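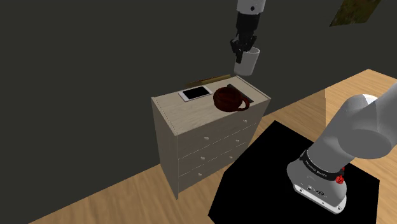

Figure 1. Side camera in the simulator. The gripper holds a light gray cup over the rear corner of the dresser.

3. Method

The task is pick-and-place of a single cup or mug on a cluttered dresser top. All trials were run in simulation. Our software is split into a perception node, a grasp selector and a planner, all built on top of Fleltero, the course framework. The arm model and its joint limits were taken from the framework without changes.

The perception node fits a cylinder to each segmented object and reports its axis, radius and height. Handles are not modeled. The grasp selector then samples 15 candidate grasps along the rim, with one finger inside the wall and one outside, and drops any candidate whose outer finger would hit a neighboring object.

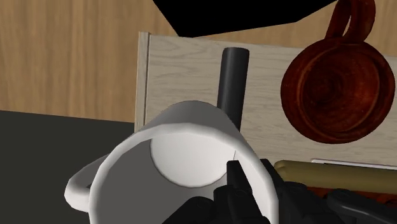 Figure 2. Rim grasp seen from close range. The mug wall passes between the two finger assemblies.

Rim grasps leave the mug free to rotate about the contact line. The first version of the planner treated the held mug as rigidly aligned with the gripper, so the collision shape was wrong whenever the mug tilted. We now estimate the tilt again after closing the fingers and attach the updated cylinder to the last link before planning the transfer.

3.1 Transfer planning

Transfers are planned with the Bodero sampling planner, seed 2105. Clearance is set to 2 cm between the held object and everything on the tabletop. The lift segment is vertical in the world frame. 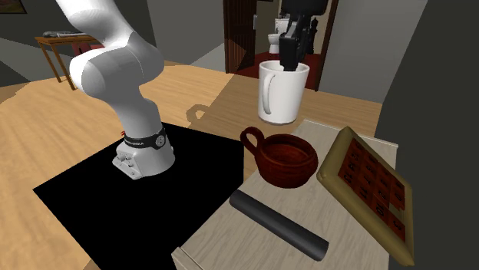
Figure 3. White mug suspended near the reddish-brown cup, opposite side view.

Because the handle is missing from the collision model, the clearance check is optimistic on the handle side. Padding the cylinder radius to cover the handle removed too many valid paths near the reddish-brown cup. A separate box for the handle is the next change planned, along with a second tilt estimate at the end of the lift.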